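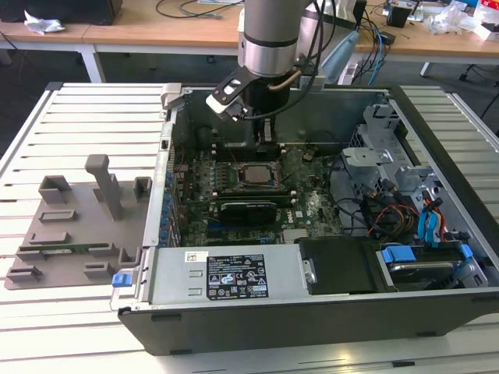
Sturnier label

The Sturnier label is a worker-run labelling scheme for clothing and household linen, started in the harbour town of Ritelgate in 2000. A small woven tag sewn into the side seam carries a batch number, and anyone who owns the garment can use that number to find out which workshop cut it, which one sewed it and what rate was paid for the sewing. The scheme is best known for letting the workers themselves decide whether a workshop may keep its tags, a wonderfully simple idea that took a good deal of argument to get going.

At its last published count the scheme had 2914 registered workers, most of them sewing machinists, with smaller numbers of cutters, pressers and packers.

Name

Sturnier was the name painted on the door of the building where the first meetings took place, a former button warehouse on the harbour side of Ritelgate. The founders had meant to choose something better once they were up and running. By then the first rolls of tags had been woven with the old name on them, and it stayed. Local people often say "the Sturnier" for both the label and the office that runs it.

Background

Ritelgate had been a sewing town for several generations, with a few large mills and a great many small workshops above shops and behind houses. Orders usually reached the small workshops at second or third hand. A mill would take on a contract it had no room for and pass part of it along, and the people doing the last stage of the work seldom knew which shop the clothes were bound for. If pay was late, it was hard to say who owed it.

Buyers did send inspectors, who generally visited the mills by appointment. The upstairs workshops hardly ever saw one. Machinists who later joined the scheme spoke of stairwells cleared the night before a visit and stacked up again by teatime the next day, and of being asked about their hours with the manager standing beside them.

Asuka Nomura, a pattern cutter at the Mohammed mill, began keeping a notebook of the batch numbers that passed over her table. She compared it with lists kept by friends in other workshops, and between them they could follow a single order of shirts through 3 addresses. Those notebooks are lovely things to look through, full of crossings-out, bus times and scraps of cloth pinned to the pages, and they are the direct ancestors of the register used today.

Early years

The first workshop to sew in the tags was Rukia, a firm of machinists who made pillowcases and school blouses. Its owner agreed on the condition that the tags cost her nothing, so the machinists paid for the first roll from a collection. Tags went into one line of blouses only, and the register was a ledger kept in a biscuit tin.

Response from shoppers was slow to begin with and then surprisingly warm. People wrote to the address on the tag to ask about the blouse they had bought, and a rota of workers answered every letter by hand. Some of the letters asked about pay and hours. Many more asked how to get ink out of a collar, and those were answered too, with real care and often at some length.

The Mohammed mill joined in its turn after a long quarrel over whether the sewing rate should be shown. Managers wanted the tag to lead only to the name of the mill. The workers held out for the rate, and the version they won is the one still in use - the rate is given per finished piece, next to the usual number of pieces sewn in an hour, so that a reader can work out the hourly pay without any special knowledge.

How the scheme works

A workshop asks for tags by the roll. Each roll is matched to an order, and the number of tags issued equals the number of pieces ordered, with a small allowance for spoiled ones. Unused tags have to be handed back. A workshop that sends part of its order elsewhere must hand over the matching tags and enter the new address in the register before any sewing begins.

Every workshop is looked at by a panel of 5 registered workers, drawn by lot from other workshops. Panel members are paid their normal wage for the day. They talk to people away from the building, usually at home or in a café, and they compare pay slips with the rate in the register. No manager sits in.

When a panel finds a problem, the workshop is given a date by which to put it right. Late pay must be made good before any new roll is issued. Blocked exits, locked doors or held-back identity papers lead to the tags being withdrawn at once, and the shops that ordered the goods are told on the same day.

Workers who want to raise a matter sooner can leave a message at the office or speak to any past panel member. Names are kept out of the written record unless the worker asks for them to be included.

The register

For its first years the register could be consulted only by post or by calling at the office. It was later typed up and put online, where it can be searched by tag number. The paper ledgers are still kept and may be read by visitors on request. Entries are never deleted. A corrected rate appears beneath the old one, so the history of a workshop's pay can be followed down the page.

Money

Running costs are met by a small charge on each roll, paid by the shop placing the order. The scheme takes no gifts from clothing firms. Its rules also forbid the office from designing or selling clothes of its own, a point settled after an early proposal for a Sturnier shirt was voted down by a wide margin.

Criticism

Some workshop owners have complained that panels drawn from rival workshops may be tempted to judge harshly, and the rules were changed to let an owner object to one panel member. Others have pointed out that the tag covers sewing and cutting only. It says nothing about the spinning of the thread, the growing of the cotton or the dye works, where conditions can be far worse. The office accepts this, and the back of each tag has read "cut and sewn" since the wording was revised.

A further worry concerns home workers, who sew on their own machines and are difficult for a panel to reach. They may register in their own right, though fewer have done so than the founders hoped.

See also

Batch numbering
Piece rates
Home working in the clothing trade
Factory inspection
Country of origin marks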